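4.2 Setting up the gripper views in the simulated cell

Do this section after loading the Pliston scene and before running any task. It applies to the two-armed model only.

1. Start the simulator and load the cell file. Set the control rate to 400.

2. Open the arm panel, choose a wrist view and set the gripper to Open. Both fingers should show at the bottom of the view.
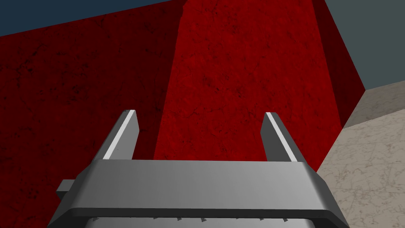

3. Jog the arm at speed 5 until the fingers face the block you want to work on. Stop before the finger tips reach the surface.

Caution: Contact checking is off during jogging. The fingers can pass into a block without a warning.

4. Repeat for a purple surface. Its colour is flat, so judge distance from the edges.
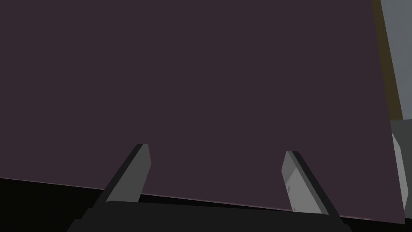 5. If the view is tilted, note the wrist roll angle before you change it. Enter zero in the roll box and press Apply.

Note: A rolled wrist is not a fault. Leave it if your task file calls for it.

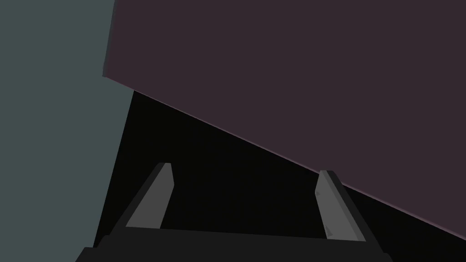 Figure 4-3. Wrist view with the gripper open and slightly rolled.

6. Switch to the body view. Check that both grippers are in sight and clear of each other. 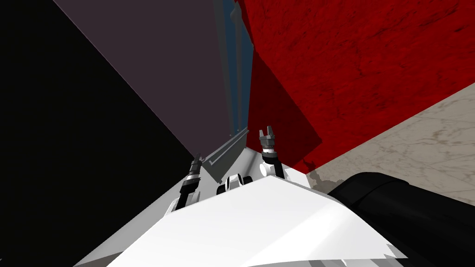

7. Save the pose under a new name. Do not overwrite the home pose.

If a view stays blank for more than 600 frames, close the panel and load the cell file again. Error 1803 means that the arm model and the scene do not match.

Section revised by Junaid Tarar, February.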